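# Open day at the Kostwood workshop

I finally got myself over to Drunham for the Kostwood open day in June, and I had such a good time that I stayed till they were stacking the chairs. Kostwood teaches grippers to handle ordinary household stuff, and for one afternoon they let people like me wander in and gawk. There were 14 stations on the handout. I made it to 13 (the last one had a line out the door and I wanted coffee).

My favorite was the table with the grid sheet on it. I must have stood there for roughly half the afternoon, watching the black fingers come in low over the squares and thinking about how I'd pick up the same thing myself. A tall white pole on a big flat round base looks like the easiest object in the world until you try to decide where to grab it — the pole, or the rim of the disc?

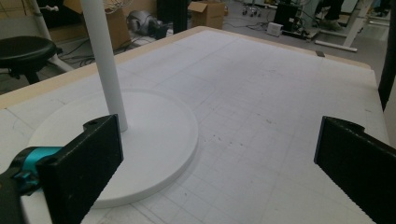 I asked if I could have a turn with a gripper and they said yes! It's heavier in the hand than I expected, and my wrist let me know about it later. My first 2 tries were terrible. I kept closing the fingers too early, way before I was anywhere near the thing, and the kid next to me got it right off the bat.

Lunch was flatbread from the Altıntaş van in the parking lot, very good, get the one with the peppers. Then I went back in for the Jarumetti talk upstairs, all about how they sort through recordings afterward and toss the bad ones. Slide 87 was still not the last slide, but I liked the speaker and the questions at the end were great.

If you're planning to go next year, get there early and wear comfortable shoes — the floor is hard and there's hardly anywhere to sit. Parking is free behind the building.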